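Sirside Community Help
Search the help pages Search Clear

Home organising — Plastic baskets keep jamming together when stacked, and does colour sorting work?

Posted by Shaimaa Soliman in April

Hello all, I'm hoping somebody has been through this before me. I help run a toy and craft library in our neighbourhood hall and we've slowly gathered a lot of those plastic baskets with the little slots all the way round. Some are red, some orange, some green, and they're not all the same depth. I bought most of them from Samar when they had the end-of-line shelf, and the rest came in a box from a school that was having a clear-out.

I have two problems. The first is that when we pack away we nest the same ones inside each other to save space, and they wedge. I mean properly wedge. Last time I had one between my knees and was pulling at the top one with both hands, and when it let go I went backwards into the coat rack. The red ones are the worst for it. The orange ones are deeper and don't seem to mind so much, though I haven't got as many of those so perhaps I've just been lucky.

The second is the colours. I had a lovely idea that red would be for building bricks, green for soft things and orange for craft bits, and it lasted until the first busy morning. Now there are glue sticks in with the knitted vegetables. Is it worth persevering, or should I just put labels on and stop caring what colour anything is?

We've a long table to work on and one tall cupboard with shelves that don't move. I can't drill into anything as it isn't our building. Any thoughts gratefully received, and please don't tell me to buy all new ones as we've no money!

Shaimaa

Sorted by: oldest first

Jucélia Vieira

Oh, the wedging! I had exactly this with the baskets in my classroom and it drove me up the wall. What's happening is you get a bit of suction and a lot of friction, the sides are sloped so they slide down nicely and then the weight of the next one pushes them tighter. With slotted ones it's mostly the friction, as air can get in through the holes.

What I do now is put something small in the bottom of each one before the next goes in. I started with folded cardboard, which got squashed flat after a few weeks, and then moved on to old plastic jar lids, two per basket, one at each end. They only need to hold the upper basket up a finger's width. Bottle tops are too small, they roll about and end up on the floor and then somebody's toddler has them. Jar lids stay put. I keep ours in a bag on the cupboard door when the baskets are in use, and the children are very keen on being the one who hands them out.

The other thing is how you take them apart. Pulling straight up is hopeless. Get hold of the rim at one end only and tip it, so that end comes up first, and keep a hand on the lower basket so it doesn't come along for the ride. 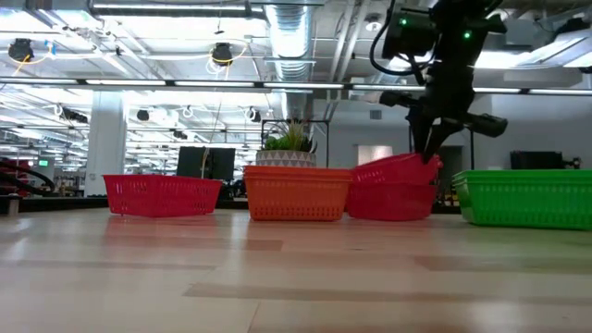
Once you've got one end free the other usually gives up without a fight. If it really won't move, run a bit of warm water over the outside of the bottom one, wait a moment, and try again. Don't use washing-up liquid unless you're going to wash the lot afterwards, as you'll be picking fluff off it for ever. And please don't do what my husband did and bang the stack on the edge of the worktop — he cracked the rim of a perfectly good basket and it's had a sharp bit ever since. It's got tape over it now.

I'd also stop nesting them more than four deep. I know it's tempting when the cupboard's full but the bottom ones take all the weight. Two stacks side by side on the same shelf will come apart much more easily than one tall one.

On colours, I'm a yes, but only if you have very few categories and everybody can see them. We had five at one point and even I couldn't remember what they were. Go down to three and tape a drawing of what's inside to the front. The little ones can't read a label but they know a brick when they see one. Tie the drawings on with string through the slots if tape won't stick, mine kept peeling off in the damp.

Jucélia

Lahcen Farouk

Just label them. Colours never work when there's more than one person putting things away.

Ambros Auer

I'm going to half disagree with Lahcen. I look after the kit for a junior sports club and I've used colour for years, but what made it work was size. We give the biggest baskets to the biggest stuff, so if you've got one colour that's larger than the rest, that's your soft toys or your balls or whatever takes up room, and it would be daft to put anything else in it. People sort it properly without thinking as the things simply won't go in the smaller ones. Where you've got the same size in two colours, that's when it all goes wrong, and there I'd do as Lahcen says and use a label.

So before you decide what goes where, clear the long table and line up one of each kind. Put the different depths next to each other and have a proper look. I did this with ours and found I'd been putting bibs in a deep one and shin pads in a shallow one for two seasons, with the shin pads falling out every time anybody lifted it. Shallow for flat things and small bits you need to see, deep for anything that rolls.

For the cupboard, measure the gap between shelves before you settle on anything! I got this wrong with a set from Kettani. They fitted beautifully when empty, and then I filled them to the top and couldn't get them in. You want enough space to get your hand over the rim. If you're nesting the empties, give them the top shelf as they're light, and keep the full ones at waist height. Nobody should be getting a full basket of bricks down over their head.

A word on different colours together, too. Don't nest a green in a red just because it goes in. If they're from different batches the slopes can be slightly different and those are the ones that really lock. I've a pair at home that have been one basket since my daughter was small.

Jar lids is a very good tip, by the way. I've been using bits of cut-up pool noodle, which does the same job, but you do have to buy the noodle.

Ambros

Shaimaa Soliman

Thank you all so much, this is brilliant. I've asked everyone I know to save their jar lids and my neighbour Kerttu Rantala has already brought me a carrier bag full (she makes a lot of jam). I tried the tipping trick this afternoon on the worst red pair and they came apart, no coat rack involved.

I'm going with big ones for soft toys, and drawings on the front of the rest. Ambros, I measured the shelves and I can have the deep ones on the lower two only, so craft is moving downstairs, so to speak. Lahcen, I'm doing labels as well, you'll be pleased to hear! Will report back after the next busy morning.

Contact us | House rules | © Sirside Community Help | Back to top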